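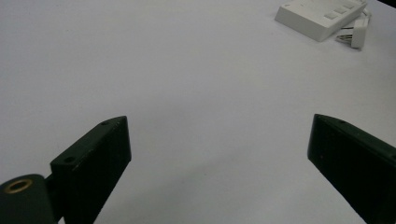 Collecting Examples by Hand: Notes for the Speaker
Madalby Institute, Learning Systems Section
May 12, 2018

Opening. Please thank the hosts and state the subject plainly. The talk concerns how the Institute gathers examples for a learning system, and what was changed after the March review. It does not cover the training of the model, which is the subject of the paper that follows.

Slide 2. The Lightfoot collection at present holds 3,503 accepted examples. Of these, 1,198 were gathered at the Hollosberg site and the remainder at Sistlow. Pause here, as the audience will wish to write the figures down.

Slide 3. Define an example. It is one complete attempt at one task, with a clear start and a clear end. A person performs the task with a pair of hand-held grippers, one in each hand. The system is later asked to learn from the record of what the grippers did and what the cameras saw. An attempt that begins before the operator is ready, or that runs on into the next one, is not accepted.
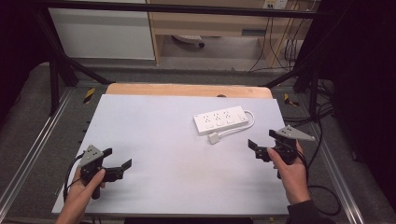 Slide 4. Operators are asked to begin each attempt with both grippers open and clear of the objects. They are then to move at a steady pace. Speed is not rewarded. In the first weeks several operators worked as quickly as they could, and their examples were of little use to the model.

Slide 5. Choice of objects. Household electrical items were added to the list in March. A power strip with its own cable is a demanding object for a learning system: the body is rigid, the cable is not, and the plug may come to rest facing any direction. White items on a white surface were kept in the plan on purpose. Members of the audience may ask whether a darker board would be easier. It would, and the Institute intends to use both.

Slide 6. Variety. The position of the objects must be changed between attempts. Operators follow a printed sheet of 20 starting layouts and mark each one when it has been used. Before the sheet was introduced, the objects tended to be returned to the same spot.

Slide 7. Rejected attempts. Nearly 537 attempts were set aside at review. The most common causes were a late start signal and a hand blocking the view of the object. Rejected attempts are stored separately and are not deleted. If time is short, omit the second half of this slide.

Slide 8. Operator welfare. Sessions are limited in length, with a rest between blocks. The grippers become tiring to hold at a constant height, and fatigue can be seen in the records before the operator reports it.

Questions. Requests for access to the Lightfoot collection should be directed to the section office in writing.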